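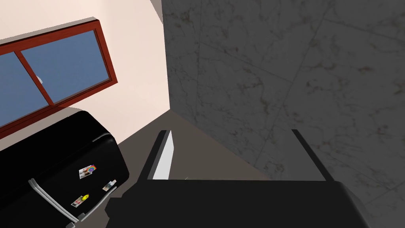 Institutions that gather demonstrations for learning systems have long measured their work by volume. The Pandetti collection, prepared at Turnham and released in January, contains 4000 simulated kitchen episodes, and its size has been widely praised. Size is a poor guide to worth. A view with the gripper open and nothing between its fingers, facing bare marble, is as much a part of the record as a successful grasp, and it deserves the same care in labeling. At present such moments are often trimmed before training begins.

The Ludby review examined 552 episodes and found that 99 had been shortened in this way. Each cut removed the approach, the pause or the correction – the very conduct a system must learn if it is to recover from error.
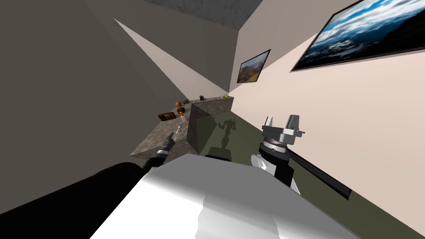 Simulation makes the omission harder to defend, as storage is cheap and a room can be reset at will. Perron now keeps every episode whole and requires 2 reviewers to approve any exclusion. Other laboratories should adopt the same rule and publish their exclusions with the data.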